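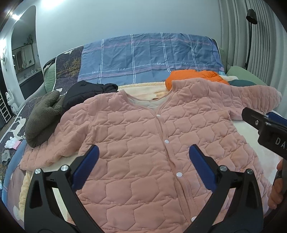 Jun 27, 2026 - garment folding, Vevcombe set

Quilted jacket, six snaps, front closed, laid flat on the bed before each fold. Sequence used: sleeves to the placket, hem to collar, press.

- Demonstrations logged to date: 205. Target is 2000 by August.
- Cudora policy, trained on shirts only: 34 attempts on padded jackets, no clean fold. It gets the first sleeve over, then the padding springs back and it regrasps in the wrong place.
- Fleece lining drags on the blanket. Try a bare sheet.

Florin Olteanu wants snap fastening added to the task list. Too early in my view - shirts and towels it can do, slowly, and anything with loft still needs a person. Revisit after the next training run.

Open: jaw opening at the cuffs. Check finger pad wear before resuming.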